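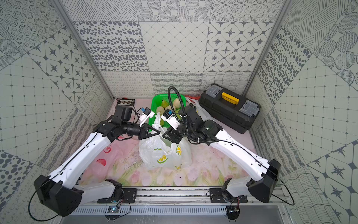 Both grippers on the bag handles, with the pears waiting in the green basket.

The job at Lodhi was to put fruit in bags. I did it with two handles on a bench, and the arms did it inside the box, a half second behind me. Each try was called an example. They wanted 1,815 of them before Rellix would switch on the training, and I was hired in September to do 60 a shift.

An example could run 90 seconds. After that a tone sounded and the recording closed, fruit in or fruit out. I marked it good or bad on the screen and reset the mat.

For the first week I marked almost everything bad. A pear would roll off, or I would lose one handle and have to go back for it. The lead on the night shift looked at my numbers and told me I was being too hard.

"It got in the bag," she said. "That's good."

"It took me three tries to get it there."

"Then it'll learn to try three times."

I thought about that on the bus home. My mother had packed groceries at the Cliltlow store for most of my childhood, and she used to shake a bag open with one snap of the wrist. I had never learned it. I picked at the edges with my fingernails, and now I was teaching that to Horo.
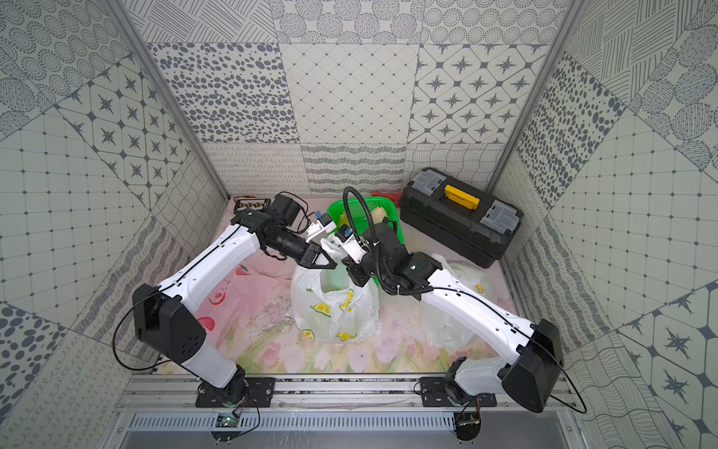
Opening the bag was the part I practiced. I came in before my shift and worked with the recording off, one handle in each gripper, pulling slowly until the sides came apart. The lemon bags were thin and clung to themselves. Some nights I got one standing on the mat, partly open, with its handles up near the left gripper, and I stopped there and looked at it for a while before I went on.

At the end of the month they ran Horo alone for the first time. We stood behind the bench with our coats on. The arms went down to the bag and took the handles. The left one tugged, let go, moved over a little and tugged again.

"That's you," the lead said.

It tried a third time, and the bag opened.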